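Rurnen brings its Banitine scalp range to Canadian shelves this November

Three new products for dry, itchy winter scalps, all fragrance-free 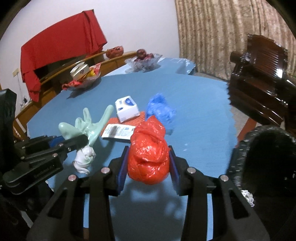 What's in the range

Rurnen is thrilled to launch Banitine, a pre-wash oil, a gentle shampoo and a leave-in scalp mist made for the months when the furnace is running and toques are on all day. The oil goes on 30 minutes before washing, and the mist can be used daily on any hair colour or texture.

Tested at home

Over 12 weeks, 100 people tried early batches and sent in their notes. We read every one! Their comments led to a thinner oil and a nozzle that reaches the roots through thick curls and braids.

Where to find it

Banitine will be sold at Mersha salons and Rosto pharmacies, with sample sachets at the counter while they last. Refill pouches for the shampoo follow in spring.

Media samples are available on request from the Rurnen press office.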